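Repair Bench Returns to the Mestdale Library in December

The repair bench is back in the Mestdale Library's downstairs meeting room through December, from 3 p.m. until closing. Bring a lamp, a toaster, a radio, a laptop or anything else you can carry in by yourself. There is no charge for labor. If your item needs a part, we will tell you what to order and you can bring it back.

Last season we looked at more than 40 items. Lamps were the most common, and most of them needed a new plug or switch. Sewing machines came second. We are short on people who know sewing machines, so if you have worked on them, please leave your name at the front desk.

Eulalia Núñez will teach a short class on looking after an older desktop computer. It covers blowing out dust, adding memory, and cleaning off old thermal paste and putting on new. The class has 13 seats and costs $15, which pays for supplies. You do not need to own a desktop to sign up. Teens are welcome with an adult.
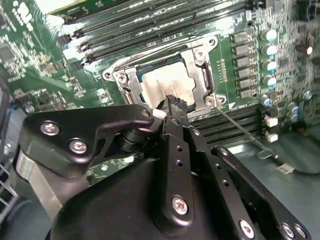 Old thermal paste on a processor.

The Skekthorpe branch is collecting power cords and chargers for the bench. Please tape a note to each one saying what it came with, if you know. We cannot take loose batteries, microwaves or tube televisions at either branch.

Parking behind the building is closed while the drain is being replaced. Use the Pereyra Street lot and come in by the side door. The elevator is working again.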